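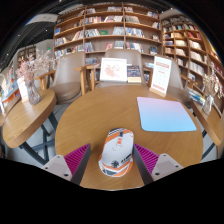

Elano Traffic Comment Portal
Resident Guide, Section 4: Submitting a Comment on a Proposed Road Change
Revised 2023-11-06

This section explains how residents of Elano may review a proposed road change and place a written comment on the public record. It applies to lane reductions, signal changes, turn restrictions, crosswalk relocations and changes to curb parking. It does not apply to pothole reports or requests for street sweeping, which are covered in Section 2.

Comments are submitted through Plotby, the mapping service used by the Town for all public works projects. A Plotby account is required to comment. No account is required to read plans or to view comments made by others.

Before You Begin

Have the following available:
- The project name or project number, as printed on the mailed notice.
- A residential or business address within the Town limits or the adjoining county area.
- An email address that you check regularly. The confirmation link expires after 16 hours.

Note: Households that received a notice for the Ferka Avenue Corridor Plan should use the project name "Ferka Avenue, Phase 2." Phase 1 is closed to comment, although its drawings remain on display.

4.1 Locating the Project

1. Open the Plotby home page and select Elano from the list of towns.
2. Enter the project name or number in the search field and press Search.
3. Select the project title. The map opens at the project limits.
4. Select Layers, then turn on Existing Conditions and Proposed Conditions. Each layer may be turned on or off separately.
5. Select any colored segment of the road to read the proposed change at that location.

If the map opens without colored segments, the Proposed Conditions layer is off. Return to step 4.

Note: Travel time estimates appear in the Documents tab. They are not shown on the map. The estimates for morning and evening peak hours are listed in separate tables and should be read together with the traffic count dates printed at the foot of each table.

4.2 Placing a Comment

1. Sign in using the button at the upper right of the page.
2. Select Add Comment. The pointer changes to a pin.
3. Place the pin on the map at the location your comment concerns. For a comment on the project as a whole, select General Comment and skip to step 5.
4. Confirm the cross street shown in the box. If it is incorrect, move the pin.
5. Choose a subject: Traffic Delay, Pedestrian Safety, Bicycle Access, Parking, Transit, Emergency Access or Other.
6. Enter your comment. State the location, the time of day and the direction of travel where these apply.
7. Attach supporting files, if any. Up to nine files may be attached to one comment.
8. Select Preview and read the comment in full.
9. Select Submit.

Caution: A submitted comment cannot be edited. It may be withdrawn until the comment period closes, but the record will show that a comment was withdrawn.

Caution: Comments are public. Do not include telephone numbers, license plate numbers, medical information or the names of minors. Your name and street will be displayed. Your house number will not.

4.3 Confirming Your Comment

1. Open the confirmation message sent to your email address.
2. Select the link in the message. A receipt number is displayed.
3. Print or save the receipt number. It is needed for any later inquiry.

A comment that has not been confirmed is not entered in the record and will not be forwarded to the Public Works Department. If the link has expired, sign in, open My Comments and select Resend.

4.4 Commenting Without a Computer

Printed comment forms and reduced-size plan sets are available at the Rweyemamu Branch Library, at the reference desk. Completed forms may be left in the drop box at the same desk or mailed to Town Hall. Write the project name at the top of every page. Forms are entered into Plotby by Town staff, normally within four business days, and carry the date on which they were received.

Note: Full-size drawings may be viewed at the Town Hall counter during business hours. They may not be removed from the counter.

4.5 After the Comment Period

The comment period for Ferka Avenue, Phase 2, closes in January. The closing day and hour are shown at the top of the project page, which governs if it differs from a mailed notice. Staff responses are posted beneath each comment or, where many comments raise the same matter, in a single response linked from each of them.

To receive notice of the Town Council hearing, open the project page, select Follow, and choose Hearings Only or All Updates. Written comments are included in the hearing packet. Residents who wish to speak must complete a speaker card at the hearing, as described in Section 5.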